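Sorting Small Items at a Shared Desk
Final report, Design Studies project
20 November 2018

3. Setting up the desk

The desk has a gray marble-patterned top and pink and white plank walls on three sides. We wanted stationery and cosmetics to share it without getting mixed up. In January we had tried drawer dividers, but small items slid under them and were hard to pick out again.

For the second version we used the walls for storage and kept trays for the things that had to stay together. The Rallasow layout puts pens in an upright holder in the back corner with the stapler next to it. The Grolach layout puts them in the wall basket. We decided on Rallasow after the first week, as short pencils were hard to reach in the basket.

Lipsticks were the hardest group. They differ in length and shape, and the ones with decorated caps do not stack. We gave up on lining them up by size and put them in a tray as one pile. 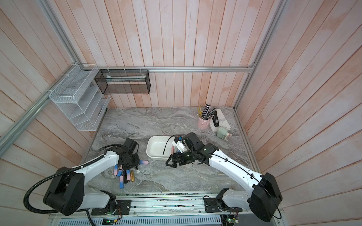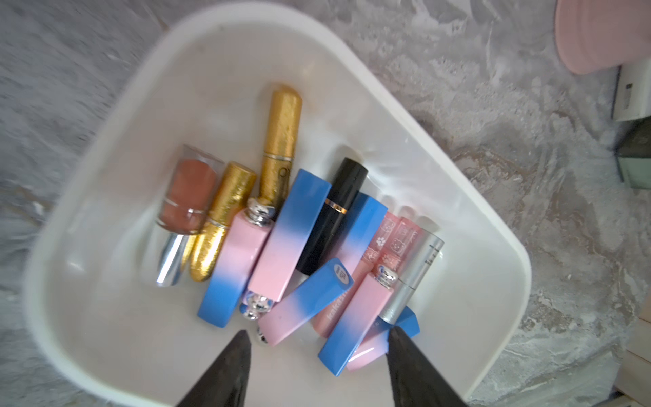
Figure 4. The desk with the pen holder in the back corner (first), and lipsticks and lip glosses piled in a white tray (second).

3.1 Results

We ran 30 sorting rounds over two weeks, with 151 items on the list. Each round ended when every item was back in its group. Pens and pencils gave the fewest errors. Lip glosses were put with the wrong group in 5 rounds, mostly together with the markers.

A pile in a tray is quick to fill but slow to search. Similar lipsticks were often mistaken for each other, and we had to check the label on the base. A shallower tray might help, but we did not have time to test one.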